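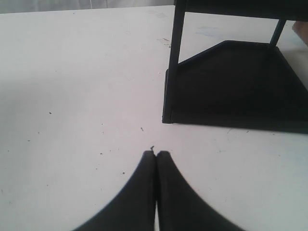
BENCH NOTES / SURFACES

5 May 2023

Table top, white, matte. Wiped down this morning before the fit check and looked over again afterwards. Smudges and scuffs are still scattered over the surface. It looks brighter in the middle and grayer toward the left side. I want a second set of readings.

The black metal stand is on the table with its tray base flat on the top. Note for whoever draws the outline: one corner of the base is chamfered, the front edge is straight, and there is a slight raised lip along the edges. The outline in the Orkier folder has a plain rectangle, which is wrong. Redraw from the part.

One fleck on the table, dark, small, curled. Could be thread lint or a shaving from the deburring yesterday. Did not lift it for the microscope. If more of these turn up, bag one and label it.

Cleaning, as done:

Dry microfiber first, long strokes toward the far edge, then fold and repeat with the clean side. Damp cloth second, plain water, wrung out hard. No solvent. Haruto tried isopropyl on the offcut and it left a dull ring which has not gone away, so solvent stays off the finished side until Hayashi answers the question about the coating. Dry cloth last. The smudges got lighter on the damp pass. The scuffs did not change that I could tell. I assume those are in the finish and will stop chasing them.

Sanding block test on the same offcut, 2000 grit, wet, 8 strokes, light hand. The scuff went, but the patch came up shinier than the rest and shows at a low angle. Not acceptable for the finished side. The offcut is on the shelf under the window with the patch circled in pencil.

Flatness: straightedge laid corner to corner both ways. Light visible under the middle on one diagonal, none on the other. Feeler gauges were out on loan to the Zarnero job, so no number. Encarnación Soler has them and will return them when the second frame is finished. Repeat before anything is bolted down.

Stand position: the drawing asks for 200 mm from the side edge to the nearest point of the base. Measured with the steel rule, within a millimeter. The drawing does not say whether the nearest point includes the lip. I measured to the outside of the lip and wrote that on the print. Haruto Ueda reads it the other way. Ask Dultuvlow, quote drawing 2945, and do not move the stand before they reply.

Feet: the base seems to sit without rocking when pressed at the corners by hand. Did not lift it to look at the underside. If it has bare metal underneath it will mark the top every time it gets dragged, so lift it, don't slide it. Thin felt is in the second drawer if we need it, but felt changes the height and the height is on the drawing too.

To do:
Feeler gauge reading on both diagonals
Redraw base outline with chamfer and lip
Coating question to Hayashi, second request
Second brightness reading with the lamp moved
Order cloths, the blue ones shed

Top is due for replacement in July if the coating answer is bad.

Contact the workshop | © 2023 Surfaces and Fixtures Group | Back to top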